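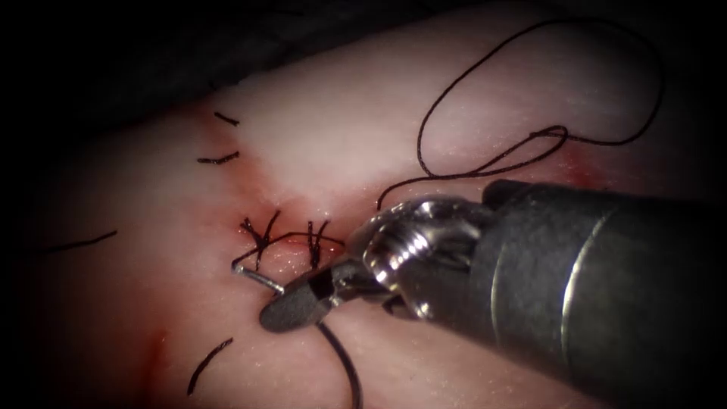 Pink tissue pad with a reddened incision line.

Gundier Bench Lamp, Clamp Mount
Sold by Jerklow Skills Room Supply
Stock: ships from our shelf, usually the next working day
In the carton: lamp head, two-section arm, table clamp, power supply, hex key, instruction leaflet

We held off on carrying this lamp for a long time. The maker's brochure calls it "shadow-free," and we have never met a single-head lamp that was. Put your hand between any lamp and any work surface and you get a shadow. What you can ask of a lamp for suturing practice is that the shadow be soft, that it fall somewhere other than on the stitch, and that you can move the head with one elbow while your hands are busy. The Gundier does the first two well enough and the third better than we expected, so we sell it, with the notes below.

Who it suits

Teaching rooms where people practice stitching on pads at an ordinary table. Vet tech programs, nursing skills rooms, students working at home. It clamps to the table edge and swings out over the work. It is a task lamp. It isn't a medical device, it isn't meant for use over patients, and if someone tells you it can pass for an exam light, please don't buy it on that advice.

If your room already has good overhead panels and your people can see what they are doing, you don't need it. Try turning the table first. Filipa Aguiar, who handles our returns, says the lamps that come back mostly come back from rooms with a big window, where the head was fighting daylight from the wrong side all afternoon.

Light and color

There is one dial and it does brightness only. The older version had a second dial for color, and we don't miss it. It had a "warm" end that made every pad look orange and a "cool" end that made thread hard to pick out, and students would fiddle with it in place of practicing.

The output is plain white. Dark thread on a light pad shows up clearly. Blue thread is fine. Undyed thread is a nuisance under this lamp, as it is under every lamp we've tried, and no setting will fix that. Buy dyed thread for beginners.

Glare is the real complaint. Silicone pads can be shiny, polished instruments are worse, and the lamp at full brightness straight overhead will throw a hot spot right where you are looking. Turn it down to the middle of the dial and bring it in from the side, low, opposite your working hand. The leaflet shows it directly above the pad. Ignore the leaflet.

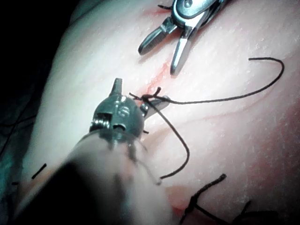 Side lighting has another advantage, which is that it shows depth. A low light picks out the edges of a cut and any puckering along it, so a learner can tell whether the two sides are meeting evenly or one is riding up over the other. Flat light hides all of that, and then the instructor gets blamed for being picky. Mirjam Peeters, who teaches an evening skills course and has bought from us for years, sets hers so low that the head nearly touches the table. We thought that was silly until we tried it.

Arm and clamp

The arm has two sections and three joints. The maker says it will hold position through 1,000 adjustments without retightening. We can't confirm that and wouldn't plan on it. The elbow joint on our counter sample began to sag in its first December and needed a turn with the hex key. It took a minute, and it has been fine since. Tape the hex key to the underside of the table the day you open the carton – you will want it, and you won't find it in a drawer.

The clamp jaws are metal with a thin rubber face. They grip a square table edge firmly. They don't like rounded edges, and on a table with a metal apron under the top you may not get the jaws in far enough. Look under your table before ordering. We take lamps back, but you pay the freight, and we would both be happier skipping that.

Heat and noise

No fan, so no noise. The head gets warm to the touch after a long session. We have read claims that warm lamps dry out practice pads. Maybe, with gelatin or real tissue. With silicone we have seen no sign of it, and we suspect the people saying so were selling a cooler lamp.

Cleaning

Wipe the head and arm with a damp cloth and mild soap once it's unplugged and cool. Alcohol wipes will cloud the front cover over time. If your room uses colored fluid on its pads, wipe splashes off the cover the same day. Red dye in particular leaves a tint on the plastic that you will be looking through from then on. Don't spray anything toward the joints.

What about the cheaper ones?

The Lobo clip light costs a good deal less. For one student with a thick desk and modest hopes it is acceptable. The clip is weak, the neck droops, and the light is narrow, so you end up moving the pad to suit the lamp. We keep a few in stock and don't push them.

The Irkmont double-head costs far more and does come closer to the shadow claim, with light from two sides. It also takes up a lot of table and cancels the side-light effect described above. For a teacher demonstrating to a group, it may be worth the money. For a row of student places we think it is a waste.

Extras

Spare front cover. Worth having if you use dye.
Longer power lead. The one supplied is short. Measure to your outlet.
Magnifier attachment. We stopped selling it. It clips to the head, so every time you move the light you lose your focus.
Replacement rubber for the clamp jaws, sold in pairs.

Warranty

The maker gives 5 years on the lamp head and one on the arm, which tells you where they expect trouble. Keep your invoice. Claims go through us, and you will need the serial number, printed on a label under the clamp, where it is hard to read once the lamp is mounted. Write it down first.

Ordering

Single lamps can be ordered through the cart. For 10 or more, call and ask for the room price. Schools may pay on invoice. Try one at your own table for a week before you fit out a whole room. We will hold the room price for you and count the first lamp toward it.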